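Week 6: Extra dimensions and wormholes

Notes by Sibel Kaplan. Read with chapter 2 of Gallagher.

Last week we treated spacetime as a flat stage. This week we let it bend. In general relativity, matter and energy curve the space around them, and light follows that curvature. A wormhole is a solution of the same equations in which two distant regions are joined by a short throat.

The first such solution, the Einstein–Rosen bridge, is no use to a traveller. The throat pinches off before even light can cross it. Holding a throat open needs matter with negative energy density. Quantum theory allows small amounts of this, as in the Casimir effect, but whether enough could ever be gathered in one place is an open question.
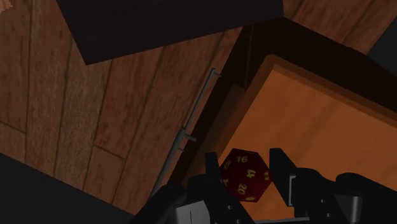

Fig. 6. Twenty-sided die (icosahedron), computer rendering. The 4 is at the centre.

A second idea adds dimensions of space. In Kaluza's theory there is one extra dimension, and Klein proposed that it is curled up very small. A garden hose seen from far off looks like a line – close to, an ant can also walk round it. String theory in its usual form needs six extra dimensions, curled up in the same spirit.

Be clear about the status of all this. No wormhole has been observed, and no experiment has yet found an extra dimension.

For the seminar in Nimwood, prepare problems 2 and 6. Written answers go in the Orngate tray by Saturday noon.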